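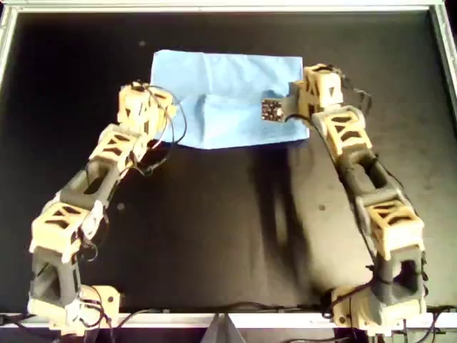
Page 3 of 19

Left arm drops out while folding cloth

Two-arm setup, blue cloth on a black table. After more than 300 folds the left gripper stops responding and the arm sags. Power cycling brings it back for 60 seconds or so. Motors feel normal.
Anil Ramasamy

Miltau
Check the wiring first. Those loose loops by the left wrist and elbow could be pulling a plug out — mine did. Cut power before you reach in.

Grorholm
Same thing here in July. New cable, fine now.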